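Holiday Lets and Small Guest Houses
Handout for session 2: writing about the place you look after

Last time we talked about who comes to stay. Now for the really enjoyable bit, the words that make them want to come! Bring your draft on Thursday, however rough it is, and we'll read a few of them aloud.

Start with the building. Guests love an old house with a past, and even a plain one has something going for it (the morning sun in the kitchen, a bench by the back door, the sound of the river at night). Our main case is the mill house at Pristarbridge, let as two flats. The first listing gave the floor area, the parking and the boiler. The second began with the stairs down to the water, and it's a joy to read. 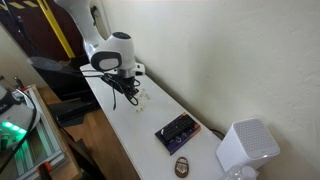

Notes by Jenő Fodor, Wadel course in guest house keeping

Three things to look for in the Pristarbridge text:

Where does the writer put the bad news? The lane is steep and there is no lift. Both come early, in friendly words, and guests arrive with the right shoes.

How far is "near"? The village shop is 1,000 metres off, and the listing says so. Galang, our other case, says "close to the beach" and leaves you guessing.

Who is speaking? At Galang it could be any hotel anywhere. At Pristarbridge you can hear a person who has slept in the rooms and knows which one gets the breeze.

Exercise: take the Hamar cabin listing from the reading pack and cut it by half. Keep the sauna, please, it's wonderful! Then write the opening again for a family arriving in May, when the evenings are light but still chilly.

Reading for next time: the chapter on prices and seasons, plus your own guest book if you keep one.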